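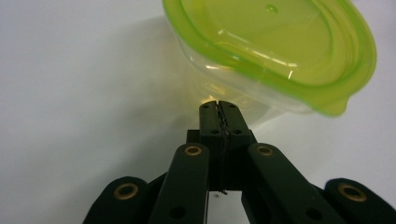 Section 4 sets out the handling rules for two-handed recording with the Fenness hand-held grippers. It applies to every operator, including those who have already completed the single-hand course at the Helley site. The rules are the same for all practice items, but lightweight items with clear walls need more care than others. A container with a clear body and a green lid, for instance, shows its lid plainly while its walls can be made out only by soft reflections and faint edges. Operators shall judge the position of such an item by its rim and approach slowly.

## 4.1 Preparing the work surface

1. Place the board flat on the table. It shall not rock when pressed at any corner.
2. Set the wire basket toward the far side of the board, with its open side facing the operator.
3. Place the practice item in front of the basket, within easy reach of both hands.
4. Remove all items that are not named on the task sheet.
5. Wipe the board with a dry cloth. Do not use spray cleaners while the grippers are connected.

> **Note:** Task sheets are numbered 1 to 16. Sheets from the February issue are withdrawn and shall not be used.

## 4.2 Checking the grippers

Inspect both grippers before the first recording of each session, and again after any drop or hard contact.

1. Open and close each gripper fully. Movement shall be smooth over the whole range.
2. Examine the pads on the jaws. Some wear at the edges is acceptable. A pad that has lifted from its bracket is not.
3. Remove loose fibers with tweezers - never by pulling them with the other gripper.
4. Confirm that all screws and bushings are seated.
5. Enter the result in the Fasetex log and sign it.
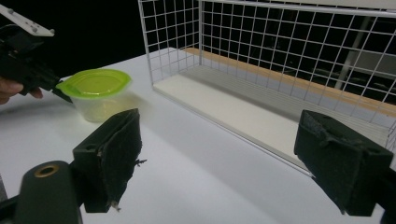
Pads shall be replaced after 48 hours of recorded use, or sooner if they fail step 2. Replace the pads of one gripper as a pair so that both jaws close evenly. Spare pads are issued by the equipment desk in the Barbu building.

> **Caution:** Keep fingers clear of the linkage arms when the jaws are moving. The pivots can pinch the skin.

## 4.3 Working with both hands

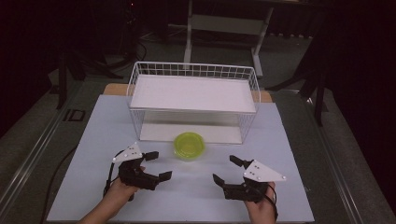

*Prepared by Doina Kovačević, Operator Training*
*Reviewed by Maricica Dinu, Equipment Safety*
*Issued 1 November 2019*

The operator shall hold one gripper in each hand and begin with both sets of jaws open. The starting position is in front of the practice item, with the jaws turned toward each other and the forearms relaxed.

1. Hold the starting position for 2 seconds.
2. Move one gripper to the item. The other gripper shall stay still until the first has made contact.
3. Close the jaws only as far as needed to hold the item. Thin plastic bends easily and may spring out if squeezed.
4. Carry the item at a steady pace. Do not pass it over the operator's own wrist or over a cable.
5. Set the item down before opening the jaws. Dropping an item into place is recorded as a fault.
6. Return both grippers to the starting position.

If the item tips or slides off the board, stop the recording. Do not try to catch it with a gripper. Mark the attempt as incomplete and start again from step 1. 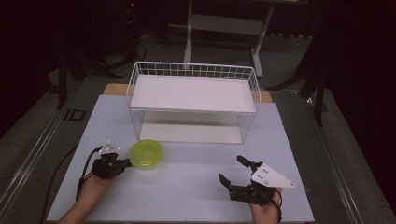

Cables shall hang free of the jaws at all times. Before each attempt, the operator shall check that neither cable is pulled tight when the arms are fully extended, and that no loop can catch on the basket or the edge of the table. Cables that reach the floor shall be kept out of the walking path.

> **Caution:** Do not step away from the table while holding a connected gripper. Lay both grippers on the board first, jaws open, and then stand clear.

## 4.4 Rest periods and stopping

Operators shall rest both hands after every 4 task sheets. A supervisor may call an earlier rest, and so may the operator - no reason needs to be given. Any numbness or pain in the wrist shall be reported the same day.

Recording stops at once if a pad comes loose, a cable jacket is damaged, or another person reaches over the board. Work may resume when the supervisor has repeated the checks in 4.2 and initialed the log.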